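Fenuria Shared Office, Users' Meeting
Minutes, September 2023

Chair: Graciela Domínguez. Apologies were received from the Hayat group.

1. Minutes of July meeting
Accepted with no changes.

2. Desk equipment
The chair reported that 5 people have asked for a lighter mouse at the shared desk.

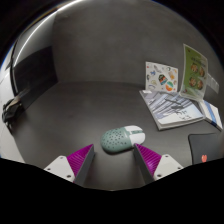 The old mice are heavy and the cable catches on the desk, this was already said in July. Members discussed which model to keep. The green and white one with the small holes in its back was preferred by most for its colour, but one member fears that dust will enter through the holes. It was agreed to clean it every month with a soft brush. The sticker sheet can stay on the desk.

3. Budget
The balance is $3,909. A limit of $115 was approved for mice and mouse pads. Ineseo will be asked for a quote.

4. Books and cards
Members are asked to return books to the shelf after use. Zustex asked for a fixed place for the cards, and this will be decided next time. 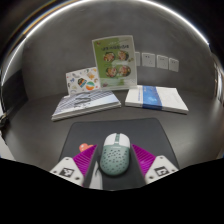 Item 2: the mouse on its dark grey pad, with books and cards behind.

5. Other business
The door code will be changed. Graciela will send it by email to all 40 members.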